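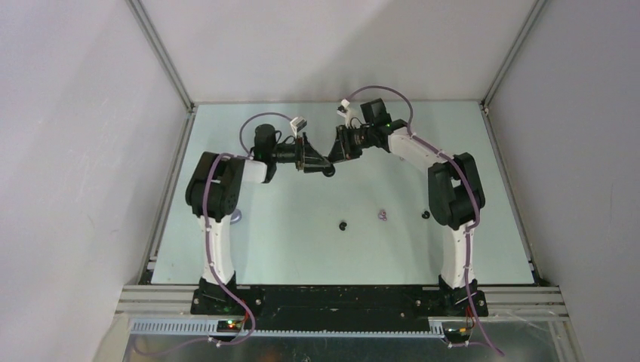 # Two arms, one table, and the planner that wouldn't let them near each other

So I promised a post about the new collision checker back in October and then got buried, sorry! Grab a coffee, it's a long one.

If you've been reading for a while you know the setup: two small arms facing each other across one table, sharing the middle. The middle is where all the fun stuff happens (handing things over, one arm holding while the other fiddles) and it's also where my software has been the biggest scaredy-cat on the planet. I'd ask for a handover and the planner would think for ages and then tell me there was no path. No path! With the grippers a hand's width apart and nothing but air in between.

The problem was padding. When I first wrote Irnance (my planning code, named after a typo I never fixed) I wrapped every link in a fat capsule and then added a safety margin on top. Lovely for not breaking things. But each arm also has its cable running along the outside, up in a loop over the wrist and back down past the base, and I'd modeled that loop as one enormous sphere. Put two enormous spheres on two wrists, point them at each other, and of course the planner thinks they're hugging already.

I complained about this to Cirilo Magaña for most of an evening and he asked me, very politely, why the cable was a sphere. I didn't have a good answer. It had been a sphere since the first week.

Now each cable loop is a chain of 5 little capsules that bend along with the wrist angle. I got the shape by moving the wrist through its range, stopping every so often, and measuring where the purple stuff ended up. Tedious, and I'd do it again in a heartbeat. The margin now depends on how fast the two arms are closing on each other, so slow moves can get properly cozy and fast ones keep their distance.

Then came the speed problem, because more shapes means more checks. My first version took 80 milliseconds per query with both arms moving, and when the planner is asking over and over that adds up to me staring at a terminal. Two things helped:

- **Skipping pairs that can't touch.** I sampled 2,000 random poses overnight and wrote down which pairs of links never got close. The left base and the right base are bolted to the same plate, they aren't going anywhere, and I had been checking them every single time. Facepalm. (Sampling can miss a rare pose, so I only drop a pair if the geometry backs it up too.)
- **Checking the middle first.** If two arms are going to bump, it'll be gripper to gripper. Sort the pairs so those go first and bad poses get thrown out almost right away.

I also fixed a dumb one in the tooling while I was in there. The viewer drew the right arm from the *commanded* joint angles and the left arm from the *measured* ones, so when the grippers came together the gap on my screen was wrong by a little bit, and it was wrong differently depending on who was moving. I spent two nights blaming calibration. Both arms use measured angles now and the commanded pose shows up as a ghost outline.

What's still bad: small stuff on the table. The planner knows the tabletop as a flat plane and that's it, so anything lying there only exists if the perception side says so, and the perception side is not great with little black things sitting near black jaws. It loses them as soon as a gripper gets close and then cheerfully reports the spot as free. My plan is to make it remember an object for a while after it drops out of view, unless a gripper closed right there. I have a branch for that. It has some 500 lines and a test that fails every other run, so don't ask me for it yet.

Next up is the handover itself, starting slow, with my hand on the stop button. If you've done moving margins on your own two-arm setup I'd love to hear how you picked the numbers, mine are mostly vibes. Comments are open!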